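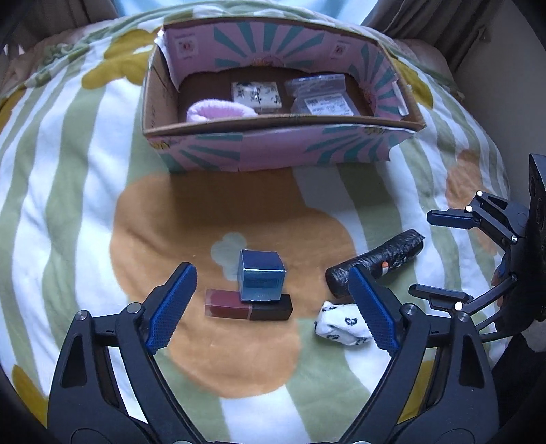 Good morning, and thank you for coming along so early on a Monday. I was asked to talk about gathering examples for a learning system, and I'd like to spend most of my time on the gathering, as the learning part gets plenty of talks of its own and the gathering hardly gets any. At Willorby we collect by hand. A person holds a gripper, does an ordinary household job with it, and the recording becomes an example that a robot can later learn from. The job I'll keep coming back to this morning is packing a gift box, which sounds like the easiest thing in the world until you try it with two jaws. Look at what is waiting on the blanket: a small shiny blue box, a sock rolled up in a ball, something long in crinkly black plastic. Every one of those wants a different sort of hold, and all of them have to end up in the same cardboard box without squashing the fluffy pink sock that's in there already.

(Pause here. Let people have a proper look before moving on.)

I should say how we came to this. Our first project, which we called Jalali, was done on a clean white table with plain blocks. Lovely recordings, very tidy, and the system we trained on them was perfectly happy as long as you gave it a clean white table and plain blocks. Put it in somebody's bedroom and it was lost. So for the next project, Werkance, we went the other way and asked people to work on whatever they had at home - beds, rugs, sofas, the kitchen worktop if it was free. I'm very fond of the blanket in this one, with its stripes and its enormous orange and mustard flowers. A blue box sitting on an orange petal is a much more useful lesson than a blue box sitting on nothing at all.

Then there is the matter of two hands. We have 2 grippers in use for this job, and I was against it at the start, I'll admit. It makes everything slower to teach and slower to check. But think how you pack a present yourself. One hand steadies the box or holds back a flap while the other tucks something in, and you swap over without noticing. If we only ever record one hand, we are teaching half of the job.

(If short of time, skip to the part about instructions.)

People always ask how many examples are enough. For packing we set out to collect 300, and I'd defend that number up to a point, but I would much sooner have a smaller pile with real variety in it. Change the order the things go in. Turn the box round. Swap the sock for a glove. Start with the box half full one time and bare the next. We used to let people repeat the same layout all afternoon, and you could watch the recordings getting quicker and smoother and less and less use to us.

Now, instructions. Ours ran to several pages in the first month and I don't believe a soul read past the first. They now fit on a card with 3 lines on it: work at your normal pace, keep going if you drop something, and say so if you changed your mind halfway. The middle one matters most to me. A dropped sock that gets picked up again is a very good example, and people will throw it away out of embarrassment unless you tell them quite firmly that you want it.

Checking comes next, and we do it in Sorix, our own little viewing tool. It plays each recording back and asks the checker what went where. Soft things and see-through things cause the most disagreement. A clear bag with several items inside it - is that one object or many? We argued over that for most of July, and settled on one, provided the bag stays shut.

(Water. Then the short clip from Sorix, sound off.)

While that plays, I'll mention that the grippers and the card are both at the back by the coffee, and you're very welcome to pick them up and have a go at the sock. Questions after the clip, please, and do speak up, as I'm told the microphone at this end isn't up to much.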